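Stekholm Heraldry and Civic Flags Circle — minutes, November 2022

Birgit Hinrichs took the chair and thanked everyone warmly for coming out. The July minutes were passed. We then had a good long talk over the Milari township arms, and whether the heron should face left or right. 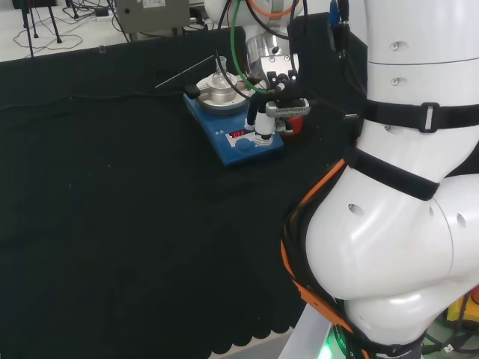 Anjana Weerakoon felt the heron ought to face the staff, as on the old seal, and most of us agreed.

Printing of the booklet came next — 400 copies, at a cost of $783. 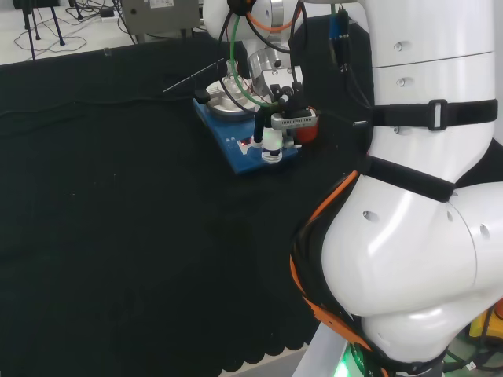 Hotplate stirrer and black cloth

Wyn Harries has kindly offered to redraw the Perron shield in proper colours.
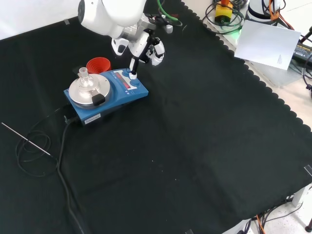

Will the motto stay in Latin? It stays, with the English printed underneath.

Reinhold Hagedorn then spoke at some length on borders and

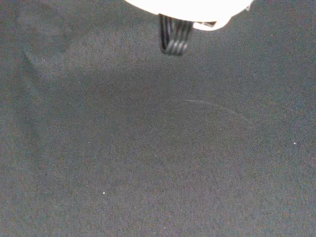
on why a plain gold one would suit Perron best. Held over.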